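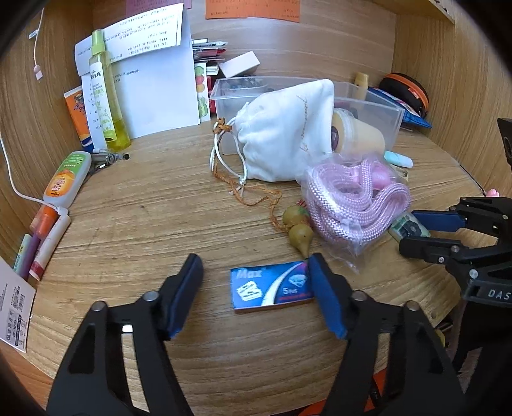
The specification came first and the glue second, according to the senior bookbinder at Danladi, who has run the repair bench there for 15 years and asked to be quoted by trade only. Most failed paperback repairs, the binder said, begin with the wrong adhesive.

"People use whatever is in the drawer. A rigid glue on a flexing spine cracks at the hinge, and the second repair has to remove the first."

The bench handles around 280 volumes a year, mainly for school and parish libraries. Spines are cleaned back to bare paper, then lined with a strip of mull that overlaps each board by 3 centimeters.

Asked about hot-melt bindings, the binder was brief. "Early ones go brittle. You open the book flat once and the pages come out in a block. We trim the back edge, fan it, and glue it cold."

Udham, the town library's branch store, sent its local history shelves to the bench last October. Those books took longer than quoted. Several had been rebacked with carpet tape, and the residue had moved into the first section.

"Tape is the main cost. A torn page is ten minutes' work with tissue and paste. A taped page can be an afternoon."

The binder keeps a paper log of every job, with the adhesive and the drying time entered beside the shelf mark. The log begins in 2000. Entries are in pencil.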